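6th October

The man from Jaltell said the well would be good for another 20 years, and he said it with his hand on the hood of his truck, like he was swearing on it.

Dayana Chávez had heard that kind of thing before. Her father bought a roof on a promise like that. She asked what the number was based on.

"Experience," he said.

"Whose?"

He laughed and looked over at Rigoberto, who owned the other half of the well and wanted very much to be done by lunch. Rigoberto studied the fence.

The paper he'd handed her said 708 feet. The old paper, the one in her mother's writing, said less than half that. Either somebody had drilled again without telling the family or somebody couldn't read a tape. She said so. The man said records out here in Mornden were a mess, which was true, and which she noticed was also handy for him.

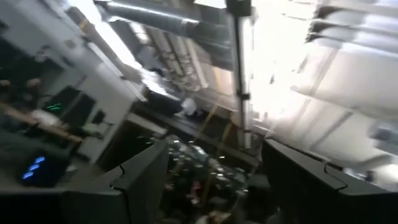 "You could just sign," Rigoberto said. "It's the same water either way."

"Is it?"

She filled a jar at the tap and held it up. It looked like water. It had looked like water in December too, when Iraís Varela's goats quit drinking it, and the company sent a letter saying goats were picky. Iraís had kept goats for 16 years and had never met a picky one. She'd mailed the letter back with a bite out of the corner.

"Drink it," Dayana said.

The man from Jaltell took the jar. He turned it in the light, said it was nice and clear, and asked if she had any ice.

She went in to get some. When she came back out, the jar was on the fence post, still full, and he was explaining the payment plan to Rigoberto.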